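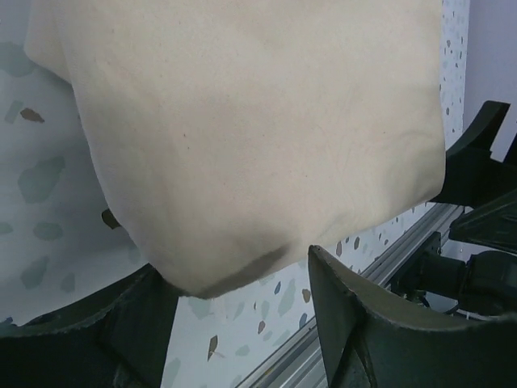 Boris Petkov wrote back after the last report to ask why so much of the money was going into paper and so little into the ground, and whether the old shoreline at Kerkach would be marked before anyone who remembers it is gone. It is a fair question and most of this report is an answer to it.

Print this page
E-mail this page

Kerkach Townsite History Project
Progress report to the Uvton Heritage Fund
18/12/2025

Work since May

The paper he means is the Ellery Mining Company's office files, which came to us from the old assay building in no order at all. We have now sorted 55 boxes. Payroll books and store accounts make up most of it, along with letters between the mine manager and the head office in Uvton. The letters matter most for our purposes, as they give the dates when houses on the upper street were built, moved or pulled down. Before this we had only the 1938 fire insurance plan and what families had told us, and the two did not agree.

We can now say that the upper street was laid out in two stages. The first row of houses was for married men at the mill. The second row went up after the bunkhouse fire, and several of those houses were hauled over from the Zarkelum camp on skids in winter. The manager complained about the cost of this in three separate letters. Two of the hauled houses are still standing. Their owners have agreed to let us measure them.

The store accounts also settle the question of the school. It was held in the back of the company store for its first two winters, and the building now called the Old School was the second one. The walking tour leaflet has this wrong and we will correct it in the next printing.

The shoreline

Fieldwork was slower. The plan was to set 14 marker posts along the line of the original shore, from the foot of the mill hill to the creek mouth. Nine are in. The other five would stand on ground that may be crossed by the new water main, and the town has asked us to wait until its route is fixed. We expect to hear in spring. The posts themselves are cut and stored, so the only cost still to come is labor and concrete.

Where the posts are in, the line follows the 1931 survey. That survey was made before the mill began dumping on the flats, and it is the earliest one with measurements we can use. Near the creek mouth it does not match the ground well — the creek has shifted, and a culvert was put in later — so the last post on that side has been placed from a photograph instead. Its plaque will say so.

Interviews

We recorded former residents of Kerkach and Zarkelum through the summer. The recordings run to 90 hours, more than we had planned for, and typing them up is behind schedule. A little over half is done. People talked most about the ferry, the dances at the union hall and the year the mill closed. Several gave the same account of skating from the hotel steps, which puts the ice a good deal closer to the hotel than the 1931 line would allow. They may be remembering a flooded rink. We have asked for dated photographs and have received a few, none of them with the hotel in view.

One family has asked that their recording stay closed for ten years. We have agreed to this in writing.

Spending

Spending on the office files is over budget because of the cost of acid-free boxes and a second set of shelves. Spending on the markers is under budget for the reason given above. We would like the Fund's permission to carry the marker money into next year, and to move the unused travel money to transcription. Total spending remains inside the grant. Receipts are attached to the mailed copy of this report.

Problems

The storage room above the town office had a roof leak in October. No original papers were damaged. One box of our own photocopies was lost and has been copied again. The town has patched the roof but has not replaced it, and we have moved the letters to the ground floor for the winter.

We still have not found the mine's underground plans. The Ellery letters refer to a full set being sent to Uvton when the mine closed. The land office there has searched once without result and has said it will look again under the name of the earlier claim holder.

Next steps

Finish typing the interviews. Measure the two Zarkelum houses once the snow is off. Set the remaining posts when the water main route is known. A draft of the house list, with dates and sources, will be sent to the Fund in May, and comments on it would be welcome before it goes to the printer.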